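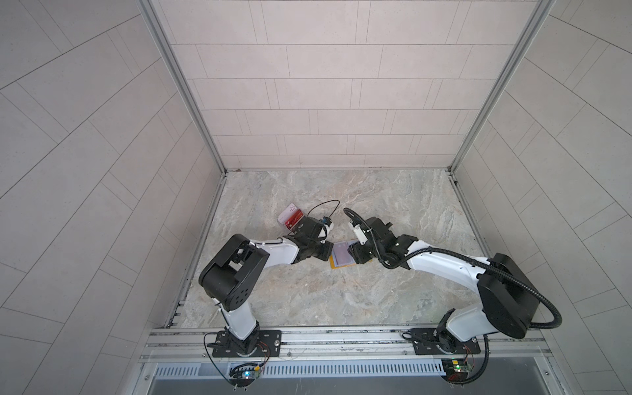

When our packing hall in Kumthorpe bought its first pair of robot arms, the notice on the canteen door said that no job would change. I have worked in this hall for many years, and I think that sentence was the only wrong thing in the whole plan. Every job near the arms has changed. Before, one person took a small packet in the left hand, turned it with the right hand and put it down, and never thought about it. Now one arm holds a small red and white packet tilted in its gripper, the other arm comes towards it, and a person must have decided at which angle, at which height and from which side. To decide this is also work. In my opinion it is harder work than the old one, and for the moment it is paid the same.

I am not against the machines. My wrists are 42 years old and they feel older, and I will not cry for the days when I turned boxes for a full shift. The management of Sedow, who own the hall, have been polite and have sent nobody home. But they speak about automation as if it is something which happens to packets. I want to write about what it does to the people who stand beside it.

## What we did not know that we knew

The first surprise for us was how much we had to explain. The engineers from Tesetia came in April and asked how we pick up a flat card from the table. We could not answer. One colleague said "with the nail", another said she pushes it a little to the edge first. Both were correct, and neither was written in any work instruction. For 4 weeks we were asked such questions every day, and slowly a list was made of things that our hands had been doing alone.

This list now belongs to the company. I find this fair in one way, because we learned it in their time. But in another way it makes me uneasy. A person who has given away her skill should receive something for it, and I do not mean a cake in the canteen. I mean a better grade, or a training place, or at least her name in the document.
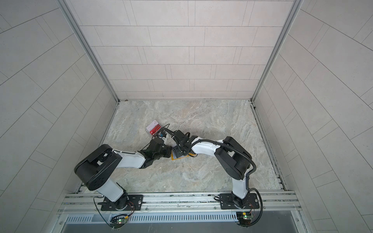 ## Watching is also tiring

The second change is the watching. People who have never done it believe that it is rest. I must disagree. When I packed by hand, my eyes and my hands were tired together, and after the shift I slept well. Now my hands are fresh and my head is full. Two grippers which work so close to each other need a person who pays attention, and attention has no natural pause. The breaks in our plan were made for the old work and they have stayed as they were. A shorter turn at the station would cost very little.

There is also the question of talking. At the long table we stood side by side, and the new people learned from the old people without any course. At the station there is one stool. The younger colleagues learn the screen faster than I do, but they have not learned the packets, and I do not know when they will.

## What I would ask for

The hall packs 2000 orders on a good day, and the managers like to repeat this number. I would like them to repeat some other things also. Who may stop the arms, and is it really allowed to stop them without a telephone call? Who is asked before the next pair is bought? The plan called Vlad, which is the name of the next step (I could not find out why), has 77 pages. I have read all of them, with a dictionary for some. The operators appear on one page, under "resources".

I would begin there. Put one operator in the room when the station is designed, and pay her for that time as for any other specialist. Give the watching its own breaks. Keep one long table where packets are still packed by hand, so that a new colleague can touch the goods before she touches the screen. I have said these things in the hall, where it is loud, and I write them now so that they can be read slowly.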